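Search this site
Enter keyword
Go

Household Services Diary, Jadstead House
2024-01-23

The morning began with the handover from the night duty. Kiri McPhee had completed the linen list before leaving and had set out the items which remained to be dealt with. The main matter was the clearing of the lower utility room, which the House had agreed to finish before the new shelving is put in. I record the work in some detail, as the room will be in shared use from now on and those who come to it later may wish to know where things were placed and why certain items were kept.

The cupboard to the left of the door was emptied first. It contained old tins of floor polish, a quantity of string, two dustpans and the lid of a fish kettle, the kettle itself having been missing for several years. The polish has been set aside for disposal. The string was retained at the request of Cayetano Requena, who uses it in the garden. The lid was retained also, in the hope that the kettle may be found at Honeck when the stores there are opened in May.

Attention then passed to the serving trays. The House holds 149 of these according to the last inventory, and it has been the practice to wash them in batches of 30. The older brown trays have become rough at the corners and are to be withdrawn from the dining room. The orange trays are in better order and will stay in use, both for meals and for the sorting of small articles. I am of the view that they are better suited to the second purpose than the wicker baskets previously supplied, as the raised rim prevents small things from rolling away and the plastic may be wiped down without difficulty. The patterned floor does hold crumbs, and a soft brush should be used on it before washing. A brush has been hung on the hook by the window. 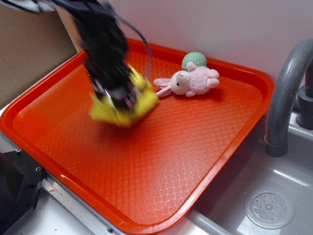 The lost property was considered next. The rule of the House is that soft toys left behind by visiting families are to be kept until the end of the season, entered in the book and stored apart from clothing. This rule had not been followed since the autumn. Several articles were found in a carrier bag at the back of the airing cupboard with no note of the room or the date. The pink rabbit has now been entered under number 862, with a short description so that it may be recognised by letter or telephone. Its entry reads: "Small rabbit, pale pink, long ears, black eye." I considered whether to add anything further and decided against it. Parents who write to us generally describe the ears.

It is proposed that, in future, each toy be entered on the day on which it is handed in, and that the sorting be done on a tray by the sink and not on the ironing table. The ironing table is needed in the afternoons, and on more than one occasion small gloves have been pressed with the pillowcases.

Luncheon was taken at the usual hour. The soup was leek. A telephone call was received from Olmedo concerning the delivery of the shelving, which has been put back once more. I expressed the disappointment of the House in moderate terms and asked that any further change be put in writing. No new date was offered.

In the afternoon I drafted the labels for the shelves, in the expectation that they will one day arrive. The upper shelf is to hold spare trays, the middle shelf cloths and brushes, and the lower shelf the lost property boxes. Cayetano Requena observed that the lower shelf would be damp in winter, being next to the outside wall, and that the boxes ought to go in the middle. I accepted this and altered the labels. The cloths will go below, in a lidded tub.

The tap in the utility room continues to drip. It has been reported again. The washer was last replaced by Omik, and I have asked that the same firm be called, their previous work upstairs having been satisfactory.

I closed the room at six, with the window left on the latch. The key is on the second hook in the office. Kiri McPhee is on duty again tonight and has been left a note about the book, the brush and the string.

2 comments
30 shares

Recent entries
The inventory of the blankets
On the drying of boots in the front hall
Visit to the stores at Honeck
A further note concerning the tap
Summer opening: notice to families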